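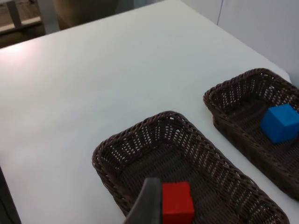
Nurik: cut lists and notes for scrap-wood furniture

Nurik is a folder of plain text files for people who build shelves, benches and planters out of shipping crates and then can't remember how. It grew out of a notebook that got left under a leaking planter. The planter is in here too, under "outdoor", with a warning.

What's in it

There are 198 cut lists and 253 build notes. The numbers don't match because some projects needed a second note explaining what was wrong with the first. Each cut list gives the finished size, the parts, the screws and the order of cuts. Sizes are in inches. Anything written in centimeters came from the Cistuvska bench plans and was left alone after one bad afternoon of converting.

Folders

benches/ sitting, and things people sit on anyway
shelves/ wall and floor
outdoor/ planters, one gate, a compost bin
flisen/ the Flisen stool in all its versions
unfinished/ larger than I'd like
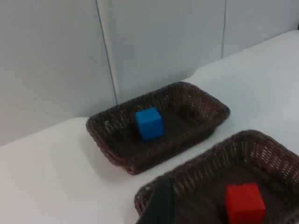
File names go project, version, then "cut" or "note", with dashes between. Version 2 is usually the one to build. The Flisen stool is the exception: it runs to version 6, and version 4 rocks on any floor you put it on, including the one it was leveled on.

How to use it

Open the cut file, read the note, then go and measure your boards. Crate wood is whatever thickness the crate maker felt like that day. The lists assume planed boards unless the first line says "rough". If it says "Ha", that's the name of the small script that adds up board lengths. It doesn't allow for the width of the saw blade, so add that yourself.

Known problems

The gate has no hinge sizes. Two shelf lists call for the same leftover board. Sanding times are wishful throughout.

Please check crates for a heat-treatment stamp before cutting, and leave anything stained or smelly where you found it.

License

Build what you like, sell what you build, keep this file with any copies.

Last updated September 30, 2024. The compost bin gets its lid in November.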